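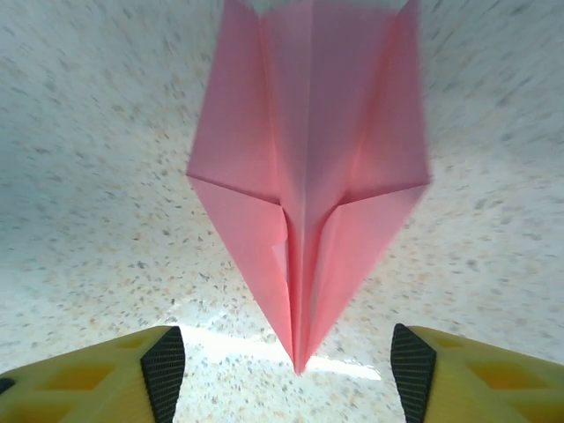 ## Planning the next purchase: one arm or two

The present arm has now been in service long enough that the question of its successor can be treated as a planning matter. I set out below how I intend to proceed, partly for my own record and partly for readers who have written to ask what a small private workshop should set aside for equipment of this type.

The work itself is modest. Folded paper remains the main subject, and paper airplanes in particular, as their layers and narrow noses place fair demands on a gripper. A heavier arm would add nothing to this. What the work requires is fine control of opening width, soft contact and a clear view from the wrist.

### Items under review

**The arm.** Two suppliers have sent quotations. Vosus offers a complete unit with controller and one year of parts. Nondus sells the arm alone, at a lower price, and leaves the controller to the buyer. Once the controller is added, the difference between them is small enough that I have stopped treating price as the deciding factor.

**Fingers and pads.** I have entered these as a running cost. Replacement pads from Retamal are $117 per set, and the budget allows for 2 sets a year. In my first budget they were listed under "miscellaneous", and the line was overspent by December.

**Wrist camera.** The mounting bracket is $206 and must be ordered separately for either arm. Neither quotation mentioned it. Mojtaba Zamani, who read an early version of this plan, pointed out the omission, and I am grateful to him.

**Software.** The Kekgate license is tied to the controller and would have to be transferred or bought again. I have asked for the terms in writing and am still waiting for them.

### Schedule

I expect any arm bought now to serve until 2032, and the reserve has been calculated on that basis. Ayane Higuchi has argued for a shorter period, on the grounds that spare parts tend to disappear before the machine wears out. Her view is reasonable – I have added a small allowance for spares bought early, but have left the end date as it stands.

A second arm is deferred. Two-handed folding would be of considerable interest, but it would double the pad line and require a larger bench, for which no funds are assigned at present.

The order will be placed once the Kekgate terms arrive. Until then, both quotations remain open.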